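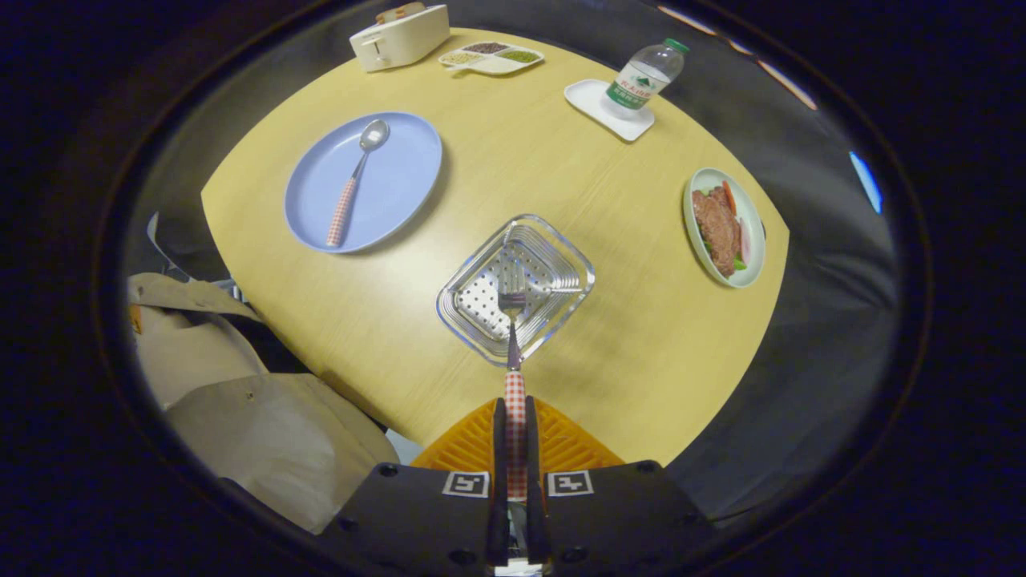 Mereana Pearce asked at the March meeting whether the junior football grant was reaching girls' teams, and the registration figures now answer that. Of 20 teams entered at Drirbridge this term, 7 are girls' teams. The target in the agreement was 6.

Coaching. 13 coaches hold the entry certificate. Janaka Saha has taken over goalkeeper sessions at Indurside, which run fortnightly at 5.30 pm.

Grounds. Drainage on the lower pitch is behind schedule. The contractor, Foulkes, has relaid the northern end only, and 2 home fixtures were moved to Indurside as a result.

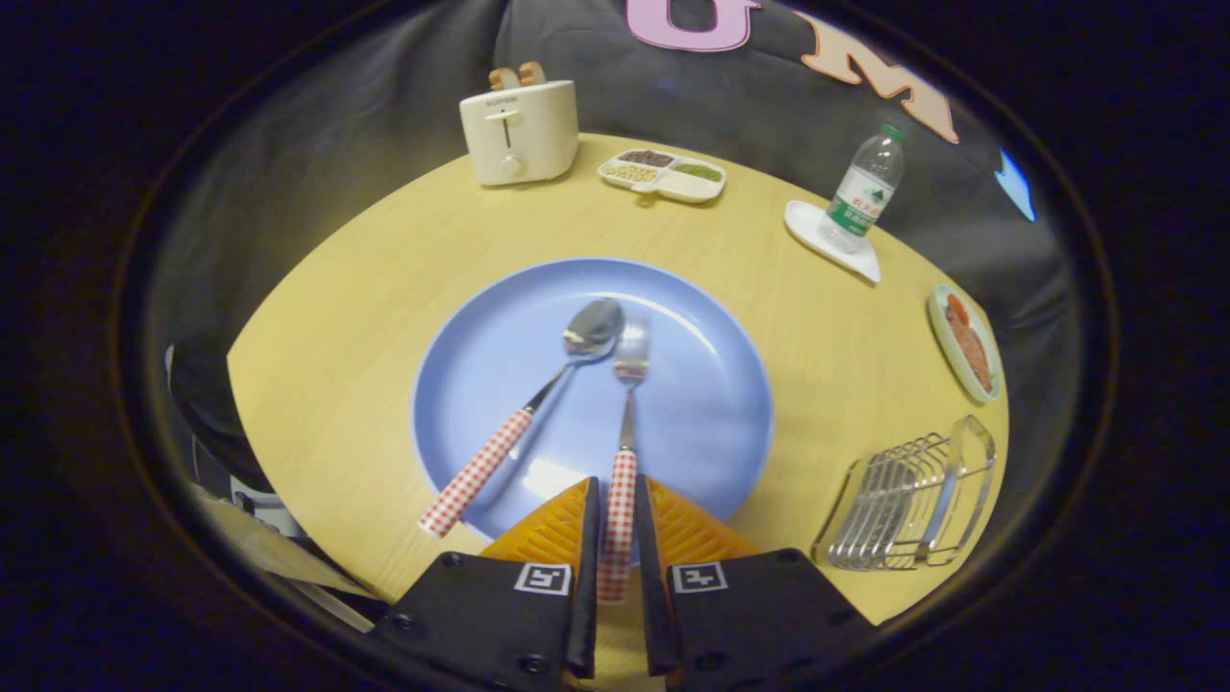
Hire of the second ground was charged to the contingency line, which remains in credit. The centre circle and southern end are to be relaid after the final round.

Outstanding: goal nets, referee fees for the under-13s, and Huiling Tang's signed copy of the revised budget.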